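Urkico Support Portal
Ticket 2290: Sort cell, bench 2. Left arm stalls on small bottles, staff handling time up
Status: Open (waiting on site)
Product: Lemo two-arm cell
Site: Ocampo craft supply returns room
Opened: September 22, 2020
Priority: Medium

Problem as reported

Since the move to mixed returns, bench 2 pauses more often than bench 1. The job is the same on both: pick paint bottles and brushes off the table and put them in the containers at the back. Bench 1 gets single-type lots. Bench 2 gets whatever comes out of the carton.

Pauses per shift, bench 1: low, not logged.
Pauses per shift, bench 2: 54 on the last full shift.

Each pause needs a person to walk over, clear the message and restart. The returns clerk who covers both benches also prints labels and answers the dock phone. Labels are now running late.

Log review

Pulled 124 pause events from bench 2. Grouped by message:

GRIP WIDTH LOW: most of the events. Left arm, small bottles.
PATH BLOCKED: second. Both arms, brushes lying close together.
NO TARGET: a handful, all near the end of a lot.

GRIP WIDTH LOW is raised when the fingers close past the minimum set in the recipe. The recipe on bench 2 was copied from bench 1 and still has the value for the large bottles. Small bottles are narrower than that value, so the arm reports a missed pick even with the bottle held.

Steps taken

1. Lowered minimum grip width in the bench 2 recipe. Saved under a new name. Old recipe kept.
2. Restarted the controller. Arms homed without error.
3. Ran 30 picks of small bottles, one at a time. No width message.
4. Ran mixed lot. Width message gone. PATH BLOCKED still present.
5. Changed pick order to bottles first, brushes second. Fewer blocks, but the brushes in a tight bunch are still refused.
6. Asked site for a view of a typical mixed lot with the arms over the table.

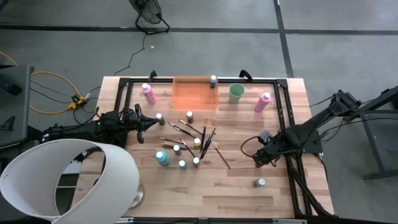 Faltton: The width fix is fine, but please don't close this. The bunched brushes still come back to us. Before the cell we sorted a lot standing up and were done with it. Now we sit at the label printer and get up every few minutes to press restart, and it's harder to keep your place in the paperwork. If the arms can't take brushes in a bunch, can they leave them and carry on with the rest?

Reply from support

Yes. There is a setting for this, Skip and Continue, off by default. With it on, a refused item is left where it is and listed at the end of the lot. The clerk then makes one visit per lot.

Two things to settle on site before we turn it on:

Who clears the leftovers. It should be written into the shift sheet. At the moment restart calls are not in anyone's job description, and the time is being taken from labels.

Where large items go. Bulky returns such as lamps should be pulled at the carton, before the lot reaches the table. The recipe has no pick for them and the arms will plan around them, which costs reach at that corner.

Next actions

Support: send the setting change and a one-page restart guide.
Site: confirm the shift sheet entry, then run three mixed lots and send the logs.
Both: review in October. If PATH BLOCKED is still the main message, look at spreading the brushes by hand when the carton is emptied.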